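**Tote (material handling)**

A tote is an open or lidded bin used to move and store small goods in warehouses, repair shops and mail rooms. Most are molded from polypropylene or high-density polyethylene. Folded sheet metal is used where heat or oil would damage plastic.

## Construction

Side walls are usually drafted, meaning they lean outward toward the top, so that empty bins nest inside one another. Straight-walled bins hold more for the same footprint but need a rim or lid to stack. A drain hole is common in the floor of bins that are washed between uses.

Wear shows first on sloped and raised inner surfaces, where goods slide during loading. Scuffs and stains are treated as cosmetic - cracks at the corners are not, and a cracked bin is normally withdrawn.

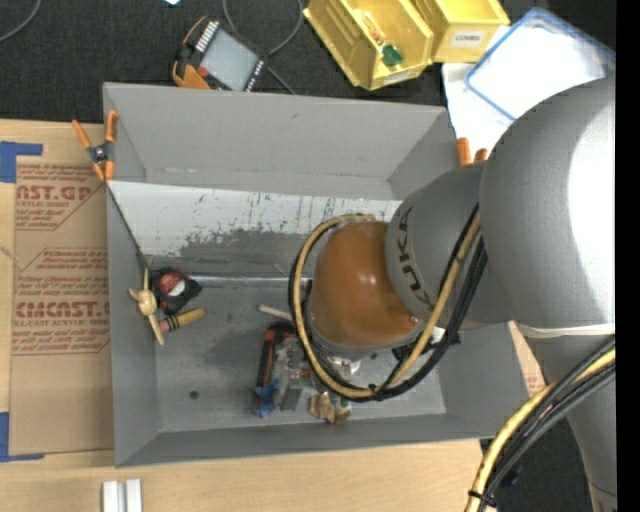

## Capacity

Light-duty totes are rated for loads up to 76 pounds. The Flasuvness pattern, once common in parts depots, was 200 millimeters deep and had a rolled rim. The later Drarkisau pattern kept the rim but dropped the molded handles.

## See also

- Pallet
- Bulk container
- Order picking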